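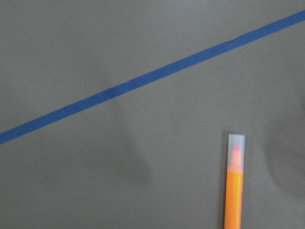
How long can masking tape stay on a work surface before it has to be replaced?

Fourteen days for the standard blue grade indoors. After that the adhesive starts to stay behind when the tape is pulled, and cleanup takes longer than laying a new line.

Yasuo Kudo has updated the layout notes for the Illason workroom. The changes are short:

Lay each line in one pull. Anchor one end, hold the roll low, and press down from the anchor toward the free end. A crease at the edge of the tape shifts any mark made against it, so measure from a flat stretch.

Remove tape slowly, folded back on itself at a low angle. Residue comes off with a plastic scraper and a damp cloth. No solvent on painted tops.

Felt-tip markers go back capped. Do not write on the tops themselves. Put the label on a separate piece of tape next to the line.

Stock: 42 rolls of blue tape on the Walla shelf, 23 of them opened. Use the opened rolls first. Reorder requests go to Sze-wing Ho before the end of May. Felt-tips are ordered separately, in boxes of 80, and the next box is already on its way.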